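# Capítulo 5. Registro de asistencia y permanencia en los grupos de crianza

## 5.1. Delimitación del problema

Un grupo de crianza con participación conjunta de adultos y niños de cero a cuatro años genera dos tipos de dato administrativo: la inscripción y la asistencia. La primera se produce una sola vez por familia y ciclo. La segunda se produce en cada sesión y es la que permite estimar la permanencia, definida en este manual como la proporción de sesiones a las que acude la díada adulto-niño respecto de las ofrecidas desde la fecha de su inscripción.

La distinción parece elemental, pero los informes anuales suelen confundir ambas magnitudes. En el programa municipal de Drinmont se comunicaron 444 familias atendidas; la cifra correspondía a las inscritas, y una parte de ellas no había llegado a asistir a ninguna sesión.

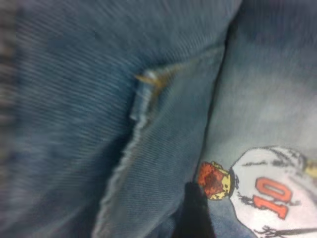
El error no se corrige sumando asistencias. Un total de 1.036 asistencias es compatible con un núcleo estable de familias y también con una rotación casi completa entre una semana y la siguiente. Para separar los dos casos hace falta un identificador por díada que se conserve durante todo el ciclo.

## 5.2. Unidad de registro

Se toma como unidad la díada y no el niño. Cuando un adulto acude con dos hermanos se abren dos registros, vinculados por el mismo código familiar. Si el adulto acompañante cambia (abuela, cuidador contratado, otro progenitor), el registro se mantiene y se anota el cambio en el campo de observaciones.

Cuevas propone un registro distinto para cada acompañante. El procedimiento es defendible en estudios de vínculo, aunque en la gestión ordinaria duplica los expedientes y hace descender de forma artificial la permanencia media.

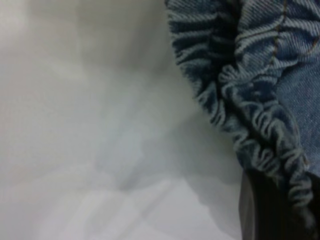
*Figura 5.1. Prenda vaquera azul junto a una superficie blanca, vista de cerca.*

## 5.3. Momento de la anotación

La asistencia se anota al inicio, durante la canción de bienvenida o la actividad equivalente, y se revisa al cierre. Una llegada posterior a los 15 minutos se codifica como asistencia parcial. El código es el mismo para las salidas anticipadas, salvo las debidas a indisposición del niño, que computan como asistencia completa.

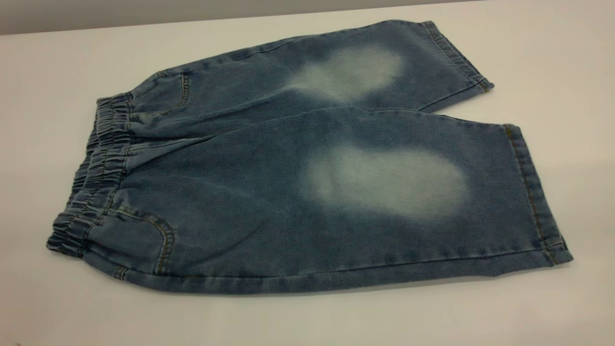
Las ausencias comunicadas de antemano se distinguen de las no comunicadas. La diferencia tiene valor predictivo: en la serie de Murbridge analizada por Desta Kassa, las familias con dos ausencias consecutivas sin aviso abandonaban el grupo con mayor frecuencia que las que avisaban, con independencia de la edad del niño.

## 5.4. Cálculo de la permanencia

Sea *a* el número de sesiones con asistencia completa, *p* el de asistencias parciales y *s* el de sesiones ofrecidas desde la inscripción. El índice se obtiene así:

**P = (a + 0,5p) / s**

El índice no se calcula si *s* es inferior a 5. Las sesiones suspendidas por la entidad organizadora se excluyen del denominador - también cuando se ofrece una sesión sustitutiva en otro local.

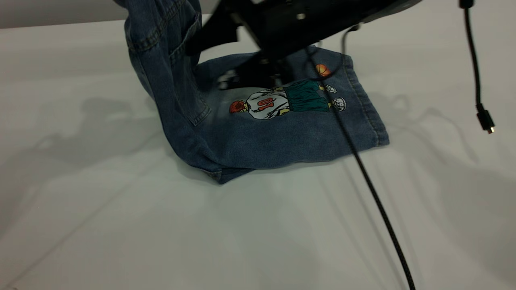

Las inscripciones tardías exigen cautela. Una familia incorporada en junio puede alcanzar un índice próximo a la unidad con muy pocas sesiones, por lo que los valores se presentan agrupados según el mes de entrada. La tabla resumen incluirá la mediana y el rango de cada grupo; la media se reserva para los anexos.

El apartado siguiente trata la conservación de las hojas de firma y los plazos de supresión de los datos de menores.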